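Groltora Community Help > Hand-held grippers > Faults and calibration

Gripper width reads closed while holding a soft object, episodes rejected

Asked by Heriberto Londoño
Aug 28, 2019
Viewed 453 times

We have one hand-held gripper with a wide-angle camera, two orange soft pads and a square marker on each finger. Width is computed from the distance between the two markers. Processing is done with Prulis, default settings.

The task is picking up and placing shoes in a small enclosure. With hard objects the width signal is fine. With shoes it fails in two ways:

1. Width drops to the closed value while the shoe is plainly still between the pads. It stays there until release.
2. In some episodes the width is missing for long stretches, then comes back with a step in it.

Out of 273 episodes, Prulis rejected almost half. The log only says "width invalid" and gives a time range. On replay, the arm closes too far and squeezes the shoe until the force stop trips. It has tripped on every replay I tried, so I have stopped running them.

Already tried: new markers printed on matte paper, camera lens cleaned, trigger spring replaced. No change. Is this a marker problem or a mechanical one?

3 answers

Answer by Katherine Arango
Accepted

Two separate faults, I think. Take them one at a time.

Fault 1 is mechanical. The markers sit on the rigid part of the fingers, so they report where the finger bases are. The pads are soft and bend outward around a soft load. If you pull the trigger to the end of travel, the bases go to the closed position whatever the pads are doing. The signal is correct for the bases and useless as a grip width. The arm then copies it with much more force than your hand has.

Check it like this:

Close the gripper on nothing and record the width.
Close it on a shoe with a full trigger pull and record again.
Close it on the same shoe with just enough pull to lift it and record a third time.

If the first two agree and the third is larger, the tracking is fine and the operator is overgripping. Fit a travel stop, or train people to stop pulling at first resistance. I use a rubber washer on the trigger rod. Whatever you fit, redo the width calibration afterward, or the open end will be off as well.

Fault 2 is a detection dropout. Prulis fills short gaps by interpolation and rejects long ones. The step you see is the point where detection resumes and the filled values don't match. Likely causes are overexposure and loose laces falling across a marker. A pale floor under a ceiling light will push the white marker borders into clipping, and the detector needs that edge. Lock the exposure before recording and set it on the markers, letting the back of the enclosure go dark if it has to.

Do not replay the existing episodes on the arm. Lowering the force stop only hides the problem.

Comment by Heriberto Londoño: First two widths agree, third is larger. So it is overgripping. Exposure was on auto.

Answer by Alcides Cárdenas

Had the same rejections with Prulis. Raise the gap limit in the config and they go away. Ours was at 7 frames, we put it much higher and everything passed.

Comment by Katherine Arango: They pass, but the width in those gaps is made up. I would not send that to an arm.

Comment by Alcides Cárdenas: We only use it for pose. Fair point for width.

Answer by Ruth Lozano

Adding to the accepted answer, as we run a similar shoe task with a Geddes cabinet.

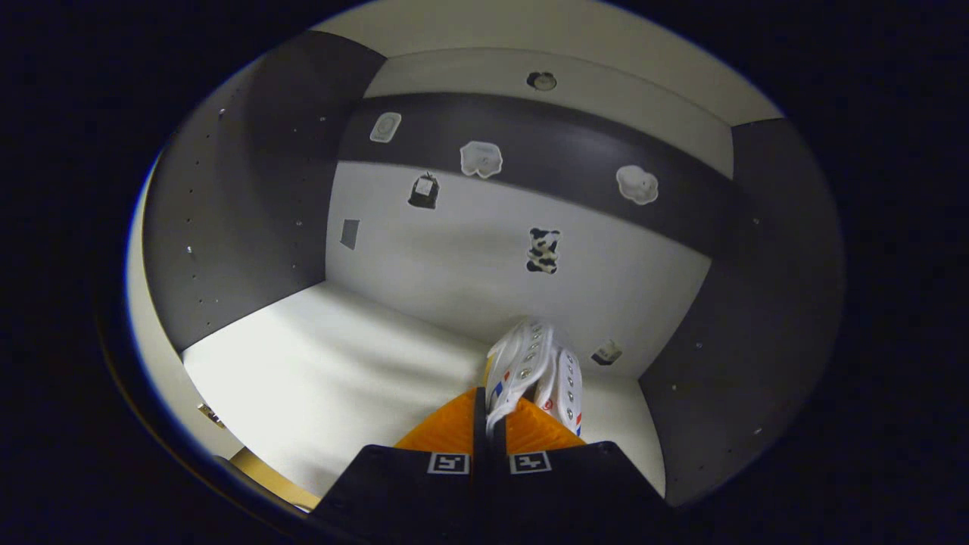 Grip location matters as much as trigger travel. A shoe is stiff at the sole and heel and gives way at the opening. Held low, the pads meet the sole and the bases stop early, so the width is usable. Held by the upper, the sides fold in and you get the false closed reading even with a light pull. Pick one grip and write it into the operator sheet.

Also look at the pads. Ours took a permanent set after a few weeks of full pulls and one leaned in more than the other. With the trigger released, compare the left and right pad against a square. If they differ, replace both. Old and new pads mixed gave us a sideways offset on replay.

On the arm side, we clamp the commanded width to a minimum per object class. It is a crude fix. It did stop the force trips while we were recording again.

Comment by Heriberto Londoño: Left pad is bent. Ordering a pair. Does the clamp go before or after the smoothing filter?

Comment by Ruth Lozano: After. Before it, the filter can undershoot the limit.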